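Velley Laundry Table, July Gallery

The table at Velley has one job, and the job is laundry. Over 20 loads have crossed it since we moved in, most of them dark, all of them folded to a standard my mother would call a start. What follows is one session with the blue basket, plus a good deal of tabletop.

The basket and its black cloth

Light blue, holes in the sides, a slot in the rim to carry it by. The black cloth went in the way black cloth always goes in, which is to say crumpled and trying to leave over the near edge. The white top sits on a light wooden desk with a little oval cable hole in it -- handy for cables, and also for losing collar stays.

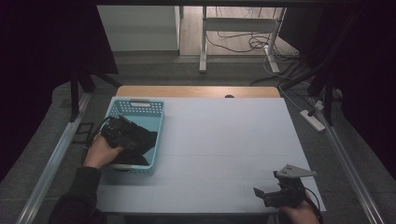 The white, first study

Anybody can show you a folded shirt. It takes nerve to show you the surface. We got the top from a place in Sestton for 38 dollars and have wiped it down more often than we have used it. The thin gray lines are part of its charm, or will be once I have decided what my charm is.
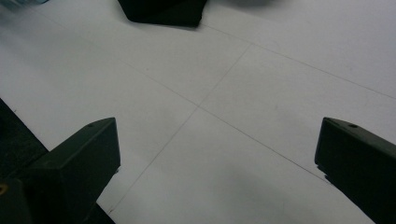
Three thin gray lines, meeting in a big cross near the middle.

The white, second study

I had a theory that folding goes faster if you have marks to line your hems up with. I still have the theory. The hems go where they like, and the sleeves are worse.

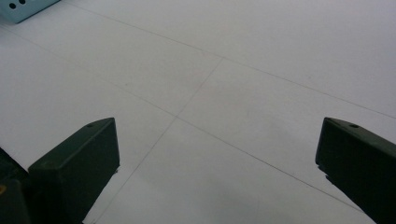
Plenty of room for a bath towel. Faint lines, matte white, a touch bluer toward the far corners.

Back to the basket

Up close it has more presence. The holes run in staggered rows and the handle cutout is a proper curved scoop, wide enough for a whole hand and its complaints. It replaced a wicker one from Vass that shed on everything we owned for 3 years.
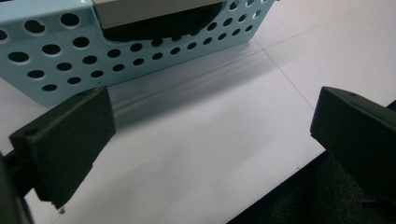
The towels get their own gallery once they have been found. Last I heard they were in a box marked Camen, along with the good iron and 19 socks of no fixed partner.

Posted July 3, 2023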